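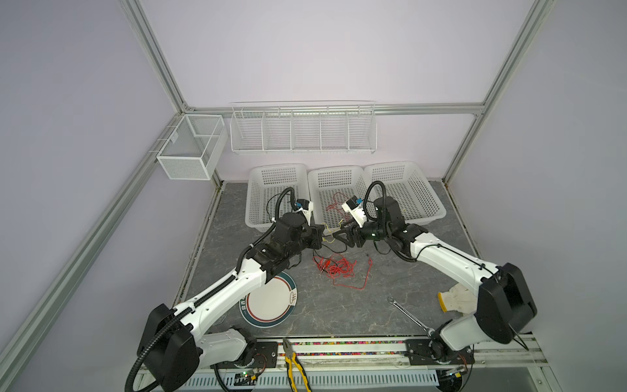

Cuaderno de celda - clasificación de cables por color

27 Mar 2023

Sigo con la tarea de cables de Netolby. Objetivo de la semana: comparar la política entrenada solo con demostraciones limpias (la de febrero, Plorkine-A) con la que incluye también recuperaciones de enredos (Plorkine-B). Misma red, mismos pasos, mismo reparto de cámaras.

Datos de B: 800 episodios teleoperados con los dos brazos, de los cuales unos 600 son de separación completa y el resto empiezan con el cable ya enganchado en una pinza. Horizonte de acción de 10 pasos, sin cambios respecto a A.

Los objetos de distracción se quedan en la celda en todas las pruebas: plato, llave combinada, guante, alicates. La tira de cuentas del borde delantero también. Con A, la llave atraía la pinza derecha cuando el cable rojo le quedaba cerca. Con B pasa menos, pero sigue pasando.

Lo difícil sigue siendo el rojo. Es fino, se abre en lazos y las dos pinzas acaban tirando del mismo tramo sin que la política lo note. Un cabo suelto hacia la derecha basta para que ese brazo se adelante. El amarillo y el negro dan menos guerra cuando vienen enrollados.

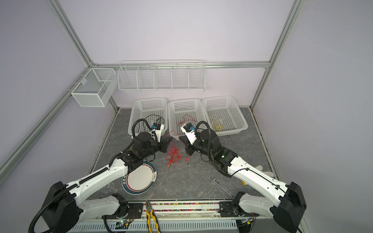 Grupo de Manipulación Bimanual - Taller Dustamell

Criterio de acierto, para que todos anotemos lo mismo: un solo color por cesta y ningún cabo entre las pinzas al terminar. Un cable que asoma por el borde de la cesta cuenta como dentro si no toca el suelo. Si la cesta se mueve, se anota aparte y no se descarta el episodio.

Resultado provisional: B mejora a A en los enredos y empata en los cables sueltos. En los episodios largos B se queda a veces parada con las pinzas enfrentadas, sin decidir cuál agarra primero. He mirado los registros y las dos acciones predichas son casi simétricas en ese punto. Probé a meter un poco de ruido en la orden del brazo izquierdo y sale del bloqueo, aunque no me gusta como solución.

El filtro de Bajpai para suavizar trayectorias queda desactivado. Retrasaba el cierre de la pinza y se perdía el cable.

Pendiente:
- repetir A y B con las mismas semillas
- entrenar B hasta el punto de control 2000 y volver a medir
- revisar el conector del brazo derecho, ayer daba lecturas raras en la muñeca
- pasar las notas de febrero a la carpeta común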